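A mesa de uso comum e os objetos que nela ficam

Considerações sobre a arrumação das superfícies partilhadas

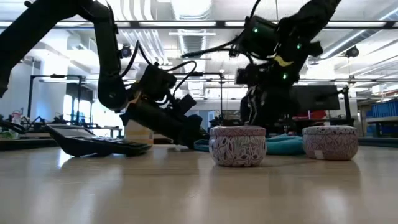 Em quase todas as instituições existe uma mesa que não pertence a ninguém em particular. Não tem o nome de um titular, não figura na distribuição de postos de trabalho e raramente é mencionada nos regulamentos internos. É, contudo, a superfície mais utilizada do edifício. Nela se pousa a calculadora enquanto se atende um telefonema, nela fica o copo trazido de outra sala, nela se guardam, em latas que já contiveram chá ou biscoitos, os clipes, os selos e as chaves de que se perdeu a correspondência.

O Instituto Wurnine aprovou, no mês de novembro do ano passado, uma norma de arrumação aplicável a todos os espaços partilhados. O texto, com cinco artigos, determina que as mesas de uso comum sejam integralmente desocupadas ao final de cada período de trabalho. Os objetos encontrados fora desse horário são recolhidos e depositados em armário próprio, onde aguardam reclamação durante oito dias úteis. A direção entendeu que a medida favoreceria a limpeza, a segurança e a boa apresentação das salas. Pretende-se aqui sustentar que a norma, embora bem-intencionada, parte de uma compreensão insuficiente do que é uma mesa de trabalho e merece ser revista.

Convém começar pelos objetos. A calculadora de secretária é tida por muitos como um instrumento ultrapassado, visto que qualquer telefone executa as mesmas operações. Quem trabalha com orçamentos sabe que a comparação é imperfeita. As teclas têm relevo, o visor está sempre no mesmo lugar e a mão aprende o caminho sem que o olhar abandone a folha. Uma calculadora deixada sobre a mesa serve a quem passa e precisa de confirmar uma soma. A mesma calculadora, fechada num armário cuja chave se encontra na secretaria, deixa de servir a quem quer que seja, e o funcionário acaba por requisitar outra. No primeiro semestre de vigência da norma, foram recolhidos 159 objetos nas salas do Instituto, dos quais 80 nunca foram reclamados. A direção apresentou o número como prova de que se tratava de material supérfluo. É igualmente plausível que os utilizadores tenham desistido de preencher o formulário de levantamento.

O caso do copo é diferente, e não se pretende defender o indefensável. Um copo junto de papéis ou de aparelhos elétricos constitui um risco conhecido, e a sua permanência de um dia para o outro é matéria de higiene. A regra que manda levar o copo para a copa deve manter-se. O que se contesta é que o mesmo artigo trate do copo e da calculadora como se fossem o mesmo problema. Um é vestígio de uma pausa e o outro é ferramenta. Uma norma que não distingue entre ambos obriga os serviços de limpeza a decidir, todas as tardes, sobre matérias que não lhes competem.

Restam as latas, que motivaram a parte mais viva da discussão. As latas decoradas, redondas, com tampa e flores impressas, são presença antiga nos gabinetes e nas oficinas. Chegam como oferta, esvaziam-se em poucos dias e permanecem durante anos. O artigo terceiro da norma inclui-as entre os "recipientes não normalizados" e prevê a sua substituição por caixas transparentes da linha Sorensen, empilháveis e etiquetadas. A vantagem da caixa transparente é evidente: vê-se o conteúdo sem a abrir. A desvantagem é menos citada. Numa prateleira de caixas iguais, cada uma tem de ser lida para ser encontrada, ao passo que a lata se reconhece do outro lado da sala. Pede-se "a lata das flores" e toda a equipa sabe do que se fala.

Bezawit Degefa, que durante vários anos coordenou os serviços gerais do polo de Gretthorpe, formulou a questão com clareza no parecer que entregou à direção: "Uma sala está arrumada quando uma pessoa que nela entra pela primeira vez encontra o que procura e sabe onde o deve repor. O facto de a mesa estar vazia nada diz sobre isso." O parecer não foi anexado à versão final do documento, o que se lamenta.

Poderá objetar-se que a tolerância conduz ao abuso. A objeção é séria. Todos conhecemos mesas em que, por acumulação sucessiva, já não é possível abrir um dossiê, e a superfície partilhada sofre disso mais do que a individual, porque cada utilizador presume que o excesso é dos outros. O polo de Wundum atravessou essa situação antes de adotar um procedimento que se afigura equilibrado. Em cada mesa comum foi definida uma zona permanente, junto de um dos lados, destinada aos instrumentos de uso coletivo e a um número reduzido de recipientes. O restante tampo é libertado no final do dia. Uma vez por mês, os utilizadores da sala reúnem-se durante alguns minutos, abrem as latas e as caixas, retiram o que deixou de ter utilidade e confirmam o que permanece - tarefa modesta, mas que nenhum armário de recolha consegue substituir.

O procedimento de Wundum tem ainda o mérito de devolver a decisão a quem utiliza o espaço. A norma em vigor foi redigida a partir de fotografias de salas modelo e de recomendações gerais sobre apresentação de interiores. Essas imagens têm o seu lugar numa brochura. Uma sala em funcionamento obedece a outras exigências, entre as quais a de que o trabalho interrompido possa ser retomado no ponto em que ficou. Obrigar uma equipa a desmontar todas as tardes o que terá de voltar a dispor na manhã seguinte representa um custo que não consta de nenhum relatório.

Propõe-se, em consequência, que o artigo terceiro seja suprimido, deixando-se a cada serviço a escolha dos seus recipientes, desde que limpos, fechados e identificados na tampa ou na base. Propõe-se que o artigo primeiro passe a admitir a zona permanente nos termos já ensaiados em Wundum, com dimensão a fixar consoante a mesa. Quanto aos copos, mantenha-se a regra e coloque-se um tabuleiro à entrada de cada sala - providência que foi pedida por três serviços e que continua sem resposta.

Os objetos que se encontram ainda no armário de recolha deveriam, entretanto, regressar às salas de origem, sem formulário, até que a revisão da norma seja apreciada.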